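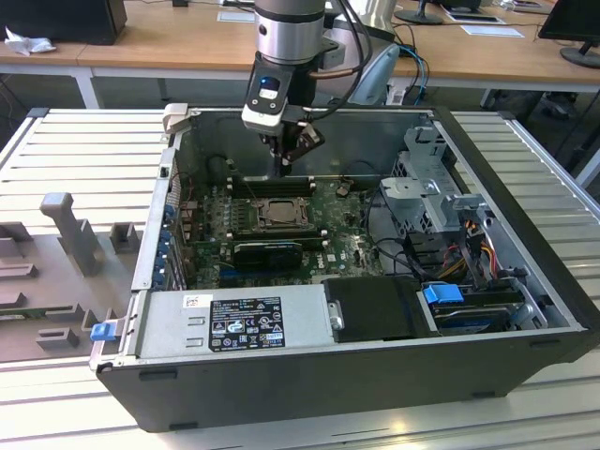
The Dell on its side with the panel off, blue slot clips down the left

Flundale Forums > Home Setups > Old Hardware
Thread: Turning an old office Dell into a home music server (long, sorry!)

slatbench
Posted 28 April 2018

So I finally did it! After years of feeding CDs into a changer that skips whenever someone walks past it, I am moving the whole collection onto one machine in the closet. 518 albums, plus a shoebox of tapes from my uncle's polka band that I still have to figure out.

The box is an office Dell tower I got at the Draminen surplus sale. It was the last one on the pallet and I paid for it with the cash I had for lunch, so no complaints. My plan is:

- rip everything to FLAC, one folder per artist, one folder per album inside that
- 500 GB drive for the music, small SSD for the system
- the free version of Drolamow for the library and for streaming to the kitchen and the garage
- no monitor, no keyboard, just sits there and plays

I've done 8 albums so far and I already love it. I was washing dishes last night and asked for the live version of a song I haven't heard since college (the one with the long organ part, where the crowd comes in too early) and there it was. I stood there with the water running like a fool.

Two questions. First, is FLAC overkill if I mostly listen on a kitchen speaker? Second, how do you all handle compilations? Drolamow splits every one of them into twenty artists with one song each and it's making a mess of my list.

tapehead_rita
Welcome to the rabbit hole! FLAC is not overkill. You rip once and then you never touch the discs again. If you want small files for your phone later you can make them from the FLACs overnight. Going the other way doesn't work, ask me about the summer I spent re-ripping 900 discs I had done as 128k MP3s. I was young and drives were expensive.

Compilations: fill in the Album Artist field with Various Artists and leave the track artists alone. Then rescan. It should pull them back together.

gravelroad
Going to disagree on the FLAC thing, a little. On a kitchen speaker with the fan going, you will not hear it. I did the blind test with my brother in law, good headphones, quiet room, and neither of us could pick the high bitrate MP3 from the original. A good MP3 fits the same music in a lot less space and backs up faster too.

tapehead_rita
Nobody said you'd hear it in the kitchen. It's about not doing the job twice. Space is cheap now, evenings are not.

gravelroad
Fair, but then you need the space two times, one for the drive and one for the backup. OP has not said the word backup yet and that worries me more than the format.

slatbench
Uh. Yeah. I have not said the word backup. I kind of figured the CDs were the backup?

gravelroad
The CDs are a backup of the sound. They're not a backup of all the typing you're about to do. Wait until you've fixed the track names on a box set of Baroque cantatas.

mossy_amp
Seconding this so hard. I lost a drive in September and had every disc still on the shelf, and I still almost cried. It was the tags! All my dates, all my notes on who played what, the cover scans I did myself of the local stuff. Get a USB drive, copy it all over, unplug it and put it in a different room. I take mine to work.

On the tapes, please do those first. Discs will wait for you. Tape from a polka band that maybe nobody else has a copy of, that's the treasure here. Borrow a decent deck, clean the heads, record each side in one go and split the songs later. Do not stop and start. And write down everything on the paper inserts, even the phone numbers and the doodles. I did my grandmother's church choir tapes this way and the talking between songs turned out to be the best part.

slatbench
OK you've sold me, the tapes move to the front of the line. There's one labeled only "Petersen Hall, hot night" and I am dying to know what's on it.

And the Album Artist trick worked, thank you Rita! My list went from a disaster to something I can scroll through with one thumb.

quarternote_dan
Coming in with the unpopular opinion: one folder per artist falls apart the second you have classical. Is it under the composer, the conductor or the soloist? I put everything in folders by the year I bought it and let the software do the sorting. Sounds nuts, works great, and it's fun to scroll back and see what I was into.

tapehead_rita
That is the most chaotic thing I have ever read on this board and I've been here since the Petersen catalog days.

quarternote_dan
Ha! But name one time you look at the folders once it's set up. The tags are what matter.

mossy_amp
The one time you look at the folders is when the software dies and you have to move to something else. Then you'll want them readable. For classical I go composer first, then the work, then the performers in the album title. Long names but I can find my stuff.

gravelroad
Composer first here too. See, we can agree.

Slatbench, one practical thing. If that tower is going in a closet, blow the dust out while it's open and leave some air around the back. Mine lived under a pile of coats one winter and got pretty loud.

slatbench
Good tip, the coats are moving to the hall. I'm going composer first for classical and artist first for everything else, and Dan, I might add a "year bought" tag just because I love that idea.

Ordered a USB drive. Got a deck coming from a coworker. Tape one, side A goes in as soon as I've cleaned the heads. If there's a good one on there I'll find a way to share it with you all!

mossy_amp
Hot night at Petersen Hall or we riot.

slatbench
Quick update before bed. It's mostly waltzes, with somebody's kid yelling "again!" after every single one. The accordion is a bit fast, so I think the deck needs a speed adjustment. Anyone know which little screw it is on the older ones, or is it different for every model?

tapehead_rita
Different for every model. Post the model number and don't turn anything until you've marked where it was sitting with a pen.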